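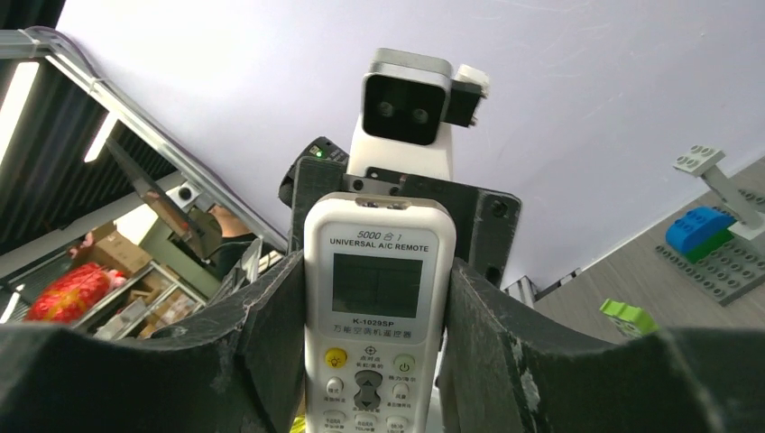
*A K-1028SP universal A/C remote.*

I love pine cones, and I bet you've kicked plenty of them! But do you know what they're for? They keep a pine tree's seeds safe. Peek between the scales and you might find two tiny seeds on each one, often with a papery wing.

On dry days the scales open up and the seeds spin off in the wind. When it rains they close again - try it with a cone in a bowl of water. Mine took nearly 30 minutes.

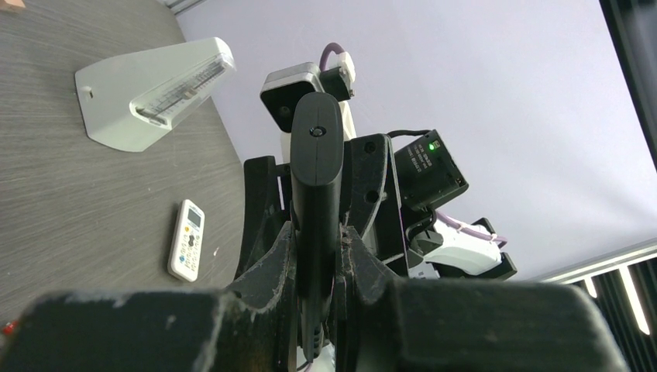 ## Can you guess a pine's age?

Lots of young pines grow one ring of branches a year. Count the rings, then add 3 for the baby years. My pine was planted in 1985, so I get to check!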